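Home | Guides | Wall Storage | Spares | Contact

Nulto Slatted Wall Panel and Worktop Set
Section 4: Fitting out the panel and laying the work surface

4.1 Before you start
Check that the panel is fixed and does not move when pushed by hand. Clear the tabletop and wipe it down. Allow it to dry fully before laying any covering.

4.2 Hanging a mesh basket
1. Choose a slat within reach of the person who will use the basket most.
2. Offer the basket up to the panel with the open side facing upwards.
3. Seat both hooks in the same groove and press down until they stop.
4. Pull gently forwards. If either hook lifts, remove the basket and repeat step 3.

CAUTION: Do not load a basket with more than 2 kg. Small parts can fall through the mesh and should be kept in a bowl or tray.

4.3 Covering the tabletop
1. Unroll the paper face down and leave it to flatten for 25 minutes.
2. Turn it over and line up one long side with the edge strip next to the panel.
3. Smooth from the panel outwards. Trim the excess at the front.

Patterned paper hides light marks but makes small screws hard to find. Use plain paper for fine work.
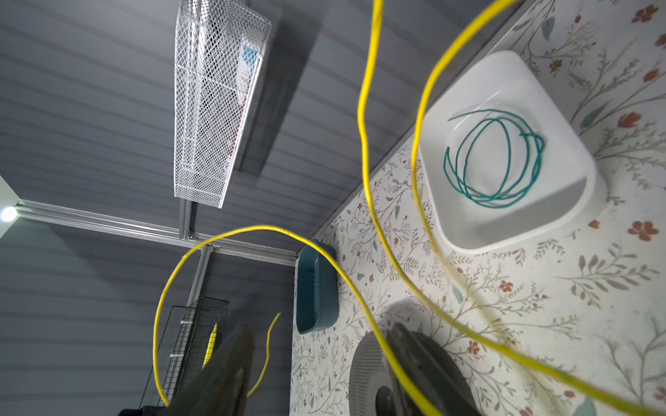 4.4 Bowls, trays and loose wire
1. Wind spare wire into loose loops and place it in a bowl. Do not fold it.
2. Keep shallow trays close to the panel, leaving the front of the table clear.
3. Run cables in wide curves. A tight bend may damage the core.

Note: A tray may be stood on its long edge to save space. Empty it first.

4.5 Care
Dust the grooves with a dry brush. Replace the paper when it tears or lifts at the corners. Replacement rolls are listed under part 29.

Text: Caroline Makokha. Checked: Darragh Scanlon. Issued 20 March 2024.

Related guides
Carkari edge strip: cutting to length
Trindade shelf brackets: load table
Cestent mesh baskets: sizes and hooks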